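Home | Minutes | Calendar | Build log | Contact
2 min read

Trolbridge Robotics Club
Minutes of the ordinary meeting, Thursday, April 23, 2026

1. Minutes of the last meeting
Agreed, with one correction: the gripper pads on order are from Prusteck.

2. Sorting project
The two-arm cell is running on the revised Navlow script. Task unchanged: jars and bottles to be sorted between the yellow, red and cream bins. The arm-to-arm handover remains the slow step. Timeout on the second gripper raised from 4 to 9 seconds. Of 37 logged handovers, 9 were stopped by the operator. Stops are to be logged with a cause from now on.

3. Budget
The Alemneh grant of 2,000 pounds has been received. Spending on cable guides approved. Spare gripper fingers deferred to item 3 of the next agenda.

4. July open day
The sorting task will be the main demonstration. Bin order to be fixed before then and the start positions marked on the table. 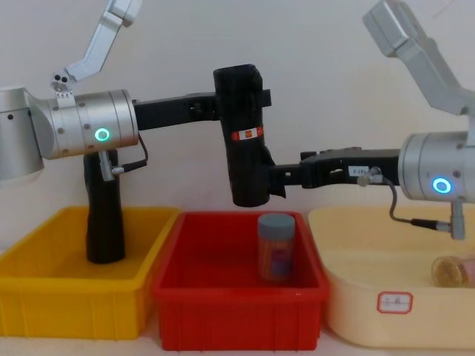
One member asked whether the second arm should close before the first had stopped moving, as the script allowed this and the force limits had been set for a static object. It was agreed that the second gripper would wait for a stop signal until the limits had been checked. The same member will write the test sheet.

5. Any other business
Bench booking sheet to move online. Keys to be signed for.

Meeting closed at 9 pm.

Contact the club | © 2026 Trolbridge Robotics Club | Back to top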